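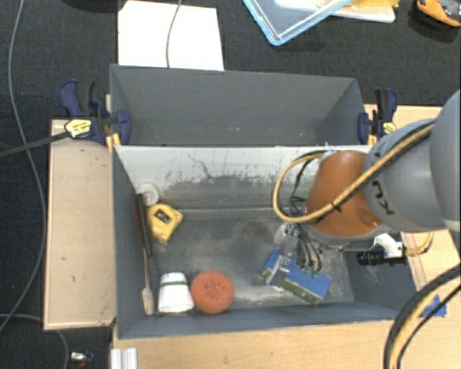

Read the Letter Before You Answer It

My cousin works dispatch for a sheriff's office, and last December she got called into a meeting with two supervisors and a form to sign. The form said she understood the questions. She hadn't heard any questions yet! She signed it anyway, because she likes her job and wanted to look helpful.

I think that's a rotten way to treat people, and I say this as somebody who wants complaints looked into. If a caller says a dispatcher hung up on them, go find out. Pull the recording. But tell the employee what the complaint is, in writing, and give her a couple of days to call somebody.

Noemi Greenberg, who used to represent county workers around here, told me the first statement is the one that follows you all the way to the appeal. You get a date wrong because you're nervous, and suddenly the case is about whether you lied - the hang-up hardly matters anymore.

The usual argument is that notice gives people time to cook up a story. Maybe a few do. The recording still says what it says.

My cousin kept her job, with a reprimand she had 30 days to appeal. She found that out on day 34.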